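Spinner Racks and Small Displays: The Countertop Gallery

Welcome to the countertop page! I started collecting little shop displays after my aunt closed her card store and let me take home whatever I could fit in the back seat. Since then I have been slightly out of control. Spinners, ring trees, tiered hooks, sign holders — if it sits on a table and holds small things up where people can see them, I want it.

My favorites are the white wire spinners. They weigh next to nothing, they fit on a card table at a craft fair, and keychains look wonderful on them. I love how airy a wire rack is, even with two tiers of hooks going around. You can see right through to the pole in the middle, so the goods do all the talking.

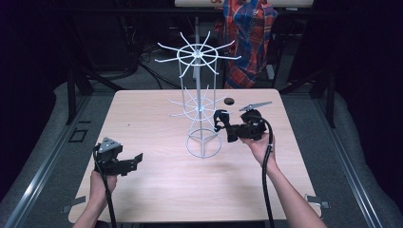 For anyone filling one for the first time, hang the long pieces up top and let them drop. Short things like charms and zipper pulls go on the lower tier. I load across from whatever I just hung, then give the rack a quarter turn and do it again, and it stays nice and steady on its ring. Ngozi Okonkwo fills hers by color and it is gorgeous, all the yellows sliding into greens as it goes around!

Backing cards matter more than I expected. Mine came in a pack of 50 from Stomevby, and the punched hole is just big enough to slip over a prong without bending it. Earrings on plain cream cards are my best looking display so far.

A rack on a pale wood top is about as pretty as it gets, I think. White wire, light grain, and then whatever bright thing you made. Harpreet Beaulieu prefers a dark cloth underneath, and for silver she has a point.

More racks coming in January, including a tall floor spinner I still have to get up the stairs.

Recent galleries
Ring Trees and Bracelet Bars
Yatziri Hinojosa's Button Card Table
Sign Holders, Old and New
Packing for the Kirkach Craft Fair
Pegboard Corner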